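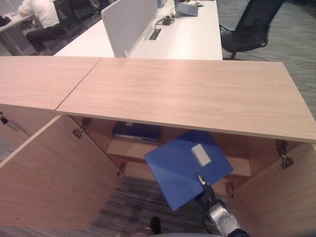 Records and Office Practice
Unit 3 handout: Filing in low cupboards

1. Scope

These notes cover the storage of working files in low cupboards with hinged doors, of the kind that stand along a wall or walkway and double as a counter. Lateral drawers and open racking are treated in Unit 4. Archive boxes are outside the course.

A working file is one that is opened at least once in a normal month. A file opened less often belongs in semi-current storage and should not take up space in a low cupboard, where reach and light are both limited.

2. Terms

Carcass: the fixed body of the cupboard, made up of top, sides, back and base.

Bay: the space behind one door, or behind a pair of doors that open on the same interior.

Run: two or more cupboards placed end to end with their tops level.

Flat filing: storage with the cover parallel to the shelf.

Upright filing: storage with the spine vertical and facing the door.

Folder: a light cover for loose sheets, with or without a clasp. In these notes a plastic folder is assumed unless stated otherwise.

Binder: a stiff cover with a fixed spine and a ring or lever mechanism.

3. Flat or upright

The choice depends on clear shelf height, meaning the distance from the shelf surface to whatever is directly above it. Measure at the front edge and again at the back, and use the smaller figure. A lever binder in common office sizes needs slightly more than 300 mm to stand upright and be tilted out. Where clear height is less than this, file flat.

Flat filing has two costs. The spine may be hard to read from standing height, and every item in a stack must be lifted to reach the one at the bottom. The first is dealt with by labeling the front cover as well as the spine. The second is dealt with by limiting the stack. Course practice is no more than 3 binders or 10 plastic folders, and the two types are never mixed in one stack. Smooth plastic slides on smooth plastic, and a folder placed under a binder will bow if its contents are uneven.

Stepped shelves, where the upper shelf is shallower than the one below, should be loaded with the most used items on the upper step. Items placed deep on the lower step are in shadow for most of the day and are the ones most often reported missing during a shelf check.

4. Placing and removing a folder

4.1 Open the door fully. If the bay has a pair of doors, open both. A half-open door narrows the approach and puts its edge at shin height.

4.2 Check that the clasp is closed before the folder is moved.

4.3 Bring the folder in at a tilt, leading with one corner, and level it once it is past the front edge of the top. A folder carried in level at standing height will strike that edge.

4.4 Lower the folder to the shelf and slide it back until it is clear of the door line. Leave a finger's width at the front for grip.

4.5 To remove it, reverse the order. Do not pull by the label or the clasp.

4.6 Place removed folders on the top of the run while they are being consulted. Do not stack them on the floor in front of the open bay.

5. Labels

One label per cover, light ground, dark lettering, fixed in the same position on every item in the series. Handwritten labels are acceptable if printed in capitals. The label carries the series code, the running number and the opening year. Names of persons are not used on covers.

For folders and binders of the same color, the label is the only means of telling one from another at the shelf. Color coding by series is useful where the supply of colors is reliable. In the Jistbridge exercise the series used two shades of blue, which were confused under weak light in 51 of the retrievals logged. Bakari Swai's note on that exercise is in the reading pack.

6. Doors, locks and keys

Each lockable bay is listed in the key register by run and bay number. Bays are numbered from the end nearest the room entrance. The register shows who holds the key and where the spare is kept.

During working hours a key may stay in its lock if the contents are unrestricted. It should carry a ring or tag so that it can be seen from the walkway. At close of day all keys are withdrawn and returned to the key box, including the keys of bays that were not opened.

Doors are closed as soon as the item has been taken or returned. With long runs beside a walkway, one open door at a time is the working limit. The exception is a paired bay under 4.1.

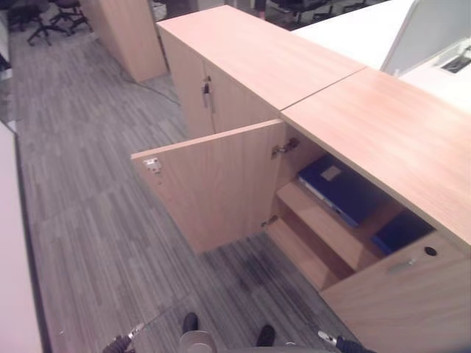
7. Shelf check

A shelf check compares the contents of each bay with the shelf list. It is done by two people, one reading and one handling.

a) Open bay 1 and read the labels from front to back, upper shelf first.
b) Mark each item present, absent or misplaced. Do not correct misplaced items until the bay is finished.
c) Feel along the back of the lower shelf for items out of sight.
d) Close the bay and go on to the next.
e) Sign and date the list.

Absent items are traced through the loan slips before they are reported.

8. Assignment

Draw up a shelf list for one run of low cupboards at your place of work. State the clear shelf height for each bay and justify the choice of flat or upright filing. Two pages, plus the list. Submit to Adwoa Ofori by the end of March. Questions on the key register go to Paraschiva Filip.

Filed under: Course materials > Office practice > Storage

Contact: Records and Office Practice, course office, Tirkier | Back to top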